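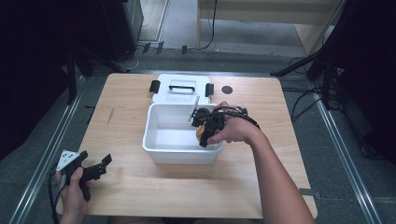
Ticket 500: right gripper drops out of recordings
Opened by: Adom Yakubu
Project: Billby, box task
Status: open

Target is 2000 clips. Of the last 11, 3 have a right gripper that teleports. The model would learn this eagerly, so they're out.

Tried so far:
- Restarted the recorder. It came back with the same fault and a new folder name.
- Reseated the right cable at the computer end. No change.
- Swapped the two cables. The fault moved to the left gripper, which I choose to call progress.

Suspect the cable. Spare requested from Zokel. Until it arrives, please check each clip before saving, and don't mark the bad ones "creative."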